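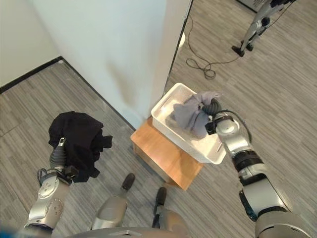

I have become a basin person! For years I wiped down our baseboards with whatever damp rag was closest, running back and forth to the kitchen sink (and dripping the whole way). Now I carry a white plastic basin from room to room, set it on the little wooden stool, and drop my gray cloth in it between wipes. It's such a small change and I love it so much.

The stool is the best part. I found it at a yard sale in Skodbridge for 6 dollars, and that honey-colored top looks so warm against the gray plank floor. The basin hangs over the edges a bit, so I only put an inch or two of water in it – plenty for a cloth, and I don't have to bend all the way down every time I rinse.

My neighbor Ewan Gilchrist swears by a splash of white vinegar in the water. I tried it on the smudges on our white pillar, the ones at exactly shoulder-bag height, and the first few came off beautifully. The rest are going to need another round, and maybe some touch-up paint.

Next up is the hallway, which has nearly 80 feet of baseboard if you count both sides. I'm planning to do it in two mornings, with the radio on and a fresh cloth for each side. I'm weirdly excited about it!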